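April, bench 2, started 9:40

Gripper comparison, continued. Peston fingers on the left arm, Onsri on the right, same controller on both. Ketsara Chaimongkol wrote the Onsri up last month as the better pick for small parts. I read her numbers again over coffee and I'm still not sold. She ran 106 picks, nearly all solenoids, and a solenoid is a hard little block with flat sides. Anything closes on that.

So wires are back in. Solenoids and the round red boards on the left, the two kinds of harness on the right, tray in the middle with a fresh sheet of paper in it. The paper is for contrast. Bare steel gave the overhead camera glare last time and I don't want to spend another morning arguing about whether a miss was the fingers or the picture. 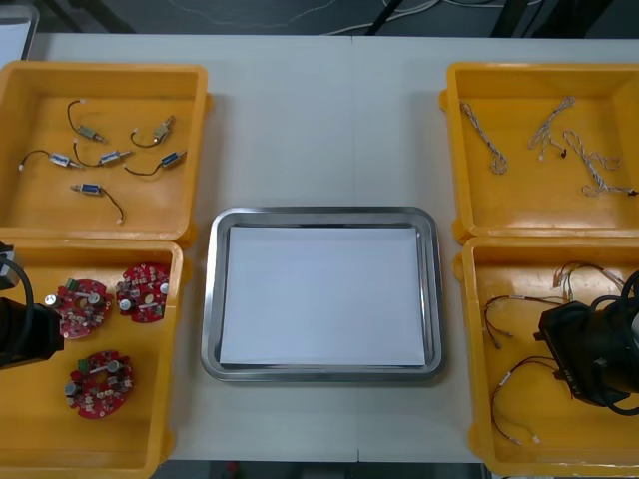

Closing speed is set to 200 on both sides, whatever 200 means. The Itaddale manual gives no units, and the Bastport rep told us it was "a percentage of sorts." Pushed it to 370 for a few tries and saw no difference I'd swear to. Back to 200.

Things I don't trust yet:

The Peston force reading. It showed the same value with a board in the fingers and with nothing in them. Either the sensor is dead or the number is made up.

The Onsri "soft grip" mode. Felt the same on my thumb as normal mode. Not a proper test, I know.

Counting a harness as picked when one lead is pinched and the rest is dragging. Ketsara counted those. I won't. Whole harness clear of the bin and down on the paper, or it's a miss.

Arms also need to swap sides before anyone compares totals, otherwise we're only measuring boards against wires. Ask K. if she swapped hers, her sheet doesn't say.

No order to Onsri until that's done. Spare finger pads are in the drawer under the controller, and the bag marked "new" has used ones in it.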